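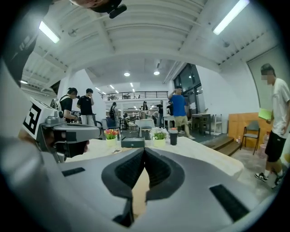
Feb 5, 2021

So I have joined a choir. A choir that doesn't meet, in a village I don't live in, singing songs I mostly can't reach. It has been the best thing about my winter so far and I'm going to go on about it for a bit, so get yourself a cup of tea.

It started with my friend Thilini, who moved out to Taltham in September and has been trying to get me to do things on a screen ever since. First a quiz (I came last), then a bread evening (we will not speak of the bread), and then she sent me a link with no explanation at all and said be there at seven. I was, in my slippers, and there was Florence Ouellet at her piano saying "lovely, a new alto!" before I'd even found the mute button.

I am not an alto. I'm not sure I'm anything. I was asked to mime in the school carol concert when I was 10 and I've been miming ever since, at weddings, at football, at my own nan's funeral. But you can't tell Florence that sort of thing, she just beams at you and plays the note again.

If you've never done it, the way it works is that everyone is muted except Florence. She plays, she sings your line, and you sing along at home to your own four walls. You can't hear anyone else and they can't hear you. I thought that sounded awful, a bit like being in a band with your fridge, but it's been the making of me. I bellow! I've hit notes that made next door's dog join in. If I get lost I just have a biscuit and come back in at the chorus.

There are tenors and basses as well, mostly men with very good bookshelves behind them. Arsalan Warraich sings bass from his kitchen and you can see him stirring something the whole way through. I've asked him what's in the pot and he says lentils, every time, but it smells amazing (it doesn't, obviously, but it looks as if it would).

We're learning three things at the moment. One is a round, which is a daft choice for people who can't hear each other, but Florence loves it. One is a folk song about a miller's daughter who comes to a bad end in verse six. And the third is a big slow piece in Latin that I was dreading and now hum all day long – in the shower, in the queue at the chemist, while I'm meant to be filling in my tax return. I had to look up what the words meant. Mostly it's "have mercy", which felt about right for the tax return.

The plan is that we each record our own part and Vasanthi Gazi, who is sixteen and cleverer than the rest of us put together, stitches them into one. I did mine on Sandamali's advice, which was to stand in the wardrobe with the coats. It does make you sound better! It's also very warm in there, and I did fourteen goes before I got through the Latin without sneezing.

She sent round a rough mix of the first verse last night. I listened to it on the stairs with my headphones in and had a little cry, which I hadn't planned on. I couldn't pick myself out, I was just in there somewhere with everyone else, and it sounded like a proper choir in a proper church.

Florence says that when we're allowed we'll do it for real in the hall at Judmont, with a tea urn. I've already told her I'm bringing cake. Shop cake, before anyone who was at the bread evening asks.

Anyway, I've got the miller's daughter to practise before seven, and I still keep going up at the end of verse two when everyone else goes down.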